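The Back Office at Canenora, in Captions

Posted 31st July by Silviu Mihăilă

Every few months I put up a gallery of a room that no magazine will ever visit. Readers may remember the stairwell at Tudose, which got three comments, two of them from my cousin. This time I have gone further into the glamour and spent a morning at Canenora, where the back office on the second level has been in use, more or less continuously, since the landlord ran out of other ideas for it.

I like offices. I worked in them for years and complained the entire time, and now that I don't have to go to one I find myself looking at swivel chairs the way other men look at boats. The rooms I like best have settled into themselves. The furniture has been moved so many times that it has stopped expecting to match the floor plan, and there is usually something to eat in a place where you would not put something to eat.

A few notes before we start. The captions are mine and so are the opinions in them. The gallery is short this month, as in one picture, with the rest of the captions standing on their own until I sort out the files. I wrote the captions first, which is how I have always done it, and I am too fond of them to throw them out.

1. The door

Opens inward, into the person who sits nearest to it. The sign says Boltora, who moved out in January and left the sign, a key that fits nothing, and a box of 3,000 envelopes with their old address on them. The envelopes are excellent for shopping lists. I took 12 and was offered the lot.

2. The corridor, looking toward the office

Beige carpet, then gray carpet, then a metal strip where the two of them could not agree. Everyone trips on the strip once. After that you're staff.

3. The room number

It is room 403 and it is on the second level. I asked. There was a system once, the receptionist told me, and it had to do with which wing you came in from, and there is only one wing now.

4. The office proper

White table, four slim legs, a little round hole near one end for cables to go down. The water dispenser and the fan between them take care of the climate. Of the two black chairs, one has a mesh back, a headrest and something yellow on the seat that I would call bananas if you pressed me, though it could be packaging. Either way the chair is taken. The long black thing toward the back of the table is a cloth or a case and I have decided to leave it its privacy.
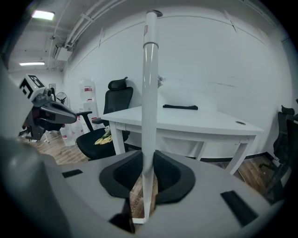
5. The table, a longer appreciation

I want to say more about the table. It came from Nulitia, the secondhand place by the rail yard, where I have bought two desks and a regrettable lamp. They sell these white ones by the row. You pick yours out, you haggle, you lose, and then you find out what it costs to have it carried up a flight of stairs. Canenora paid 92 for theirs, delivery included, and the man who told me this told me twice.

What I admire is how little gets left on it. Give me a table that size and by lunch I'd have it buried under mail, a bowl of screws, and whichever coat I wasn't wearing. The people here have a rule that you clear your things off at the end of the day, and another rule that anything still there in the morning goes on the windowsill. The windowsill, I'm told, is a disgrace.

6. The cable hole

Technically a grommet. Every office table has one, and in my working life I saw cables go through it perhaps twice. At Tudose we used ours for pencils, which fell straight through to the floor, and we went on doing it for a whole winter. I once saw a man post a sandwich crust down one while on the phone to his mother. Manufacturers should just admit what these are for.

7. The chairs

The mesh-and-headrest kind of chair was a promise made to all of us at one time or another. Your back would be supported. Your head, also, in case it got heavy during the budget call. I have sat in a good many and never once found my own head anywhere near the rest, which seems to have been placed for somebody taller and more tired.

Chairs also attract objects. A chair with nobody in it is a shelf within the hour, and whatever lands there acquires a sort of squatter's right. At Boltora I had a colleague who stood through an entire meeting sooner than move a cake.

8. The water dispenser, from memory

Every conversation I had at Canenora took place within reach of it. It is where I learned the history of the room number, the price of the table, and a good deal about somebody's brother-in-law that I will not be captioning. The bottle gets changed by whoever empties it, in theory. In practice people develop a very fine sense of how to leave half an inch.

9. The fan debate

There are two parties. One wants it on and aimed at them. The other wants it on and aimed at the first party. They have reached a settlement in which it turns from side to side and pleases no one for more than a few seconds at a stretch. I sat in on some of this and came away with a sore neck and, I think, a vote.

10. The windowsill

As promised. I'm holding this one back until I have permission from the owner of the sweater.

11. The way out

Same carpet in the other order. I tripped on the strip again, so apparently I'm management.

Next up is either the loading bay at Nulitia or my sister's garage, depending on which of them answers the phone. If you have a room that deserves this treatment and can stand to see it in print, write to me at the usual address. Kitchens are welcome. Please, no more lofts. I have had a great many lofts, all with the same brick wall and the same bicycle hung up on it, and I've run out of things to say about the bicycle.

Comments are open below and will be read by me and, going on past form, my cousin.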